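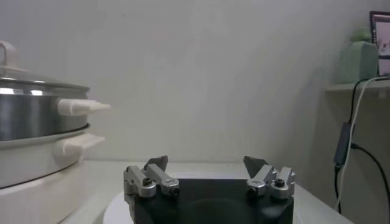 The Clindside wrist camera kit is a small camera, a bracket, a cable and a recording program, sold to people who want to teach a robot arm by showing it the same chore until one of them gets tired. I've had it on our arm since spring, collecting demonstrations for a policy that is supposed to learn its way around kitchen appliances. The view it gives is the best argument for buying it. With the fingers wide open you get both fingertip pads and the whole gap between them, and there is still room left over for an electric hot pot at the side, with its cone-shaped handle pointing obligingly at the gripper. White handle, white table, white wall. If you ever want to find out what an auto-exposure routine is made of, put a shiny steel pot next to those and go for a drive.

What you get

The box holds the camera, the bracket, a bag of 16 screws in two lengths and a printed card that shows one length. The bracket fits our gripper after a little filing, which the card also leaves out. Bendik Holmgren did the filing and would like it known that he did it with a file from his own bike repair kit.

Setup took an afternoon. The bulk of that went to the cable, which is long enough for an arm that never turns its wrist all the way around. Ours does. We clipped in an extension and ran it up the forearm, and it has been fine apart from one morning when it snagged and we recorded a very detailed study of the ceiling.

Recording

You start a take with a foot pedal, move the arm with whatever controller you use, and press again to stop. The pedal is sold separately. I objected to that on principle and then bought it, and I'd say the same to you: complain first, then order it. Reaching for a keyboard with a gripper hovering over somebody's cookware is a poor way to spend a workday.

Frames arrive stamped with the joint positions, and the two streams stay together. I checked this by tapping the table with the fingertips and looking for the tap in both. Our old setup from Granström drifted over a long session until the robot seemed to be closing its hand on memories. The Clindside held up through a day of 200 takes, which was nearly the end of Trygve Björklund, who was driving.

The lens is wide and fixed, and things in the distance go soft. Lids, handles and anything else near the fingers come out crisp enough to label. Whatever lives on the shelf at the back turns into pastel blobs. I've decided I like this. The policy has no business studying our shelves, although I'm sure it will try.

Reviewing takes

The playback screen is where the money ran out. You can watch a take, rename it, or throw it away. There is no way to mark one as clumsy but usable, a category that covers most of what humans do with a robot hand. We export everything to Etero and sort it there. Export is quick. File names are a string of digits that mean something to the person who wrote the program and to no one else, so keep a notebook.

Deleting a take moves it to a folder called "kept." I wrote to support. Helge Bråten replied the same day, politely, and confirmed that this was the name of the folder.

Exposure

Turn off the automatic setting before you record anything you plan to train on. Left alone, it brightens and dims as the gripper swings past metal, and you end up with a data set in which half the lesson is about lighting. The manual slider goes from one to 15. Ours lives at six on bright days and nine on the others. We still change the lamps between batches on purpose, so the model sees some variety, but I'd like that variety to be my idea.

Would I buy it again

Yes, with the pedal, and with a longer cable from day one. The cheaper Ollwood kit has a nicer bracket and a camera that sits so close to the knuckles you mainly collect examples of knuckles. If all you need is a side view of the arm, a webcam on a tripod will do and you can spend the difference on lunch.

I'm taking off a star for the folder.

Four stars out of five. Wenche Nygård, September 4, 2022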